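Kidodia clothes folding set – README

12 comments · 4 shares

Kidodia is a set of short recordings of clothes being picked up, spread out and folded on a bed. Leokadia Kwiatkowski and Arif Tjoa put it together, and Iulian Rusu wrote the labels. It holds 300 recordings, of which 85 start with the garment in a heap.

The garments are plain ones: shirts, vests, pillowcases and a few tea towels. Each goes down crumpled or flat on a fitted cover and is worked from there.
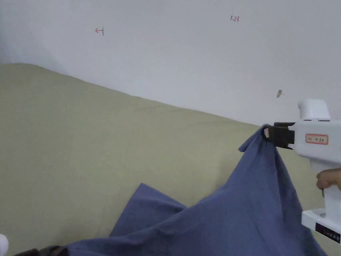 Labels are kept in one text file per recording. Each line gives a start time, an end time and a word from the list: lift, shake, spread, fold, smooth, stack. If a fold was undone and tried again, both tries are kept – please don't merge them.

Known faults: "smooth" and "spread" were mixed up in the first 200 files and have only been partly put right. Socks were left out.

Last changed May 2018. Corrections go to Iulian, with the file number.

Share · 2 likes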